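Play kitchen that started in a shed opens its doors at Sornon

A toy kitchen that began life as a handful of felt vegetables in a shoebox has found a proper home at last. The Sornon community rooms, at the bottom end of Metwally Lane, opened their new pretend kitchen to families on Tuesday morning, and by eleven o'clock there was a queue of pushchairs in the corridor and somebody had already been served a banana on a plate with a napkin.

The kitchen takes up the old cloakroom, the one with the high window, which older residents will remember as the place where wet coats went during the Saturday dances and came out wetter. It has been painted, the floor has been made good, and a real counter has gone in along one wall at a height that lets a grown-up stand comfortably while the smaller cooks get on with things at the low tables. It is open four mornings a week in term time and costs nothing to use.

Behind it all is Ekkachai Noiphan, who ran the canteen at the Tandon works for most of his working life and who has, by his own cheerful admission, been unable to stop feeding people since he left. He came along to the toddler morning with his granddaughter two winters ago, sat on a very small chair and was brought eleven cups of pretend tea. He went home thinking that the tea was excellent but that the kitchen could do with some work.

"They had one pan between the lot of them," he said, stirring a pot of nothing in particular while a little girl in wellingtons supervised. "You can't run a kitchen on one pan. I said so at the time and I was told, well, Ekkachai, what are you going to do about it? So I had to do something, didn't I."

What he did was begin collecting. The shoebox became a crate, the crate became a shelf in his shed, and last November the shed got so full that he could no longer reach the lawnmower (he says this was no great loss, and his neighbours have been kind about the lawn). Word got about, as it does, and people started leaving bags on his step. There were wooden spoons, mixing bowls, tea towels, a great many egg cups, and a quantity of soft fruit and vegetables in felt and plush that had been loved by children who are now taller than their parents.

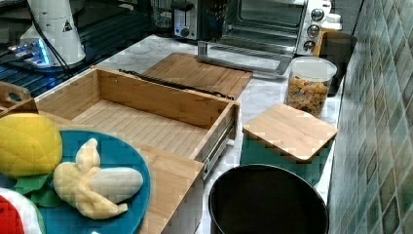
Soft food is the heart of the whole thing as far as Ekkachai is concerned. He likes hard plastic fruit well enough, but he says it rolls under things and makes a dreadful noise when it is dropped, and it does get dropped, all morning long. A cloth carrot lands quietly and can go through the wash. The fruit that gets picked up first is nearly always the banana, with its yellow peel folded back from the pale middle so that it looks ready to eat, and when it was set out on the big blue plate beside a fat, fuzzy yellow fruit sitting on its green felt leaves, there was a good deal of talk among the under-fives over what the yellow one was. Lemon had the most support. Melon was put forward by a boy called nothing but Bear, who would not be moved, and Ekkachai, asked to settle the matter, said that in his kitchen it was whatever the customer had ordered.

Money for the room itself came in slowly and then rather quickly. A soup lunch in the spring brought in £327, with Ekkachai on the ladle and most of the street bringing its own bowl, and the summer plant sale did better than anyone had dared expect. Altogether the appeal reached £2,009, and that paid for the floor, the paint, the counter and the electrician. Grovix, the hardware shop on the corner, let the group have brackets and screws at cost and lent a very good drill, which has been returned.

The containers took more thought than you might suppose. Ekkachai is particular about storage and says that a cook who cannot find a thing does not own it. He wanted boxes and drawers that looked like the ones children see at home, so there is plenty of bamboo about the place, along with lidded pots and clear jars. One of the pleasures of opening morning was watching how very little interest some children took in the food once they had found a drawer. One small visitor, who had come all the way from the far side of the allotments on two buses, opened and closed the same one for the best part of half an hour and had to be carried away from it at going-home time, still waving.

Parents seemed every bit as pleased. Several said it was a relief to have somewhere to go when it rains that did not involve buying a coffee and a cake you did not want in order to sit down. One father, who works nights and had come straight from his shift, said he had been made soup, a birthday cake and then more soup, and that he felt thoroughly looked after. A grandmother near the window was teaching two boys to lay a table properly, forks on the left, and was getting somewhere with it too, though a whisk kept turning up where the spoon ought to be.

There is a small amount of housekeeping to go with all this. The soft food goes home in pillowcases at the end of each week to be washed, and there is a sheet on the back of the door where anybody willing to take a bag can put down a name. A cool wash is best, and please don't tumble dry anything with felt leaves, as two of the earlier strawberries came back looking like raisins. Repairs go into the sewing tin on the windowsill, and the Thursday stitching group next door has promised to see to them. They have already mended a cauliflower and given a new stalk to a pear.

The room holds 28 people at a time, counting babies, and on busy mornings there may be a short wait. The group asks that real food stays in the main hall, where there are tables and a hatch, and that shoes come off at the door. There are pegs for coats and a rack for pushchairs just inside the side entrance, and that entrance has the ramp. The step at the front is steep and best avoided with wheels.

As for what comes next, Ekkachai has ideas, and he had most of them out on the back of an envelope before the last family had found its hats. He would like a market stall for the opposite wall, with a striped awning and a set of old-fashioned scales, so that the cooks can do their shopping before they start. He has priced it up at £900 if it is done properly, with a top that will stand being leaned on, and there will be another soup lunch to get the fund going. He is taking advice on the soup. Leek and potato went down very well last time, but there were requests for something with a bit more heat in it, and he says he has been waiting years for this town to ask him that.

He would also be glad of more vegetables. Fruit is well covered, he says, and people are very generous with fruit, but there is a shortage of onions, and hardly a recipe worth cooking that starts without one. Anyone who knits, crochets or sews and has an evening to spare is warmly invited to have a go, and patterns can be picked up from the desk in the main hall. They should be bigger than a child's fist, with no buttons or beads, and firmly stitched at the seams. Aubergines would be welcome too, and so would a fish.

Donations of bowls, wooden spoons and lidded boxes can be left at the side entrance on any open morning. Please don't leave bags at Ekkachai's house any more, however tempting it may be. He has only just got to the back of the shed again, and he is told the lawnmower still works.

The kitchen is open from half past nine until noon, Monday to Thursday, in term time. There is no need to book, and grown-ups must stay with their children throughout. Pretend tea is served all morning.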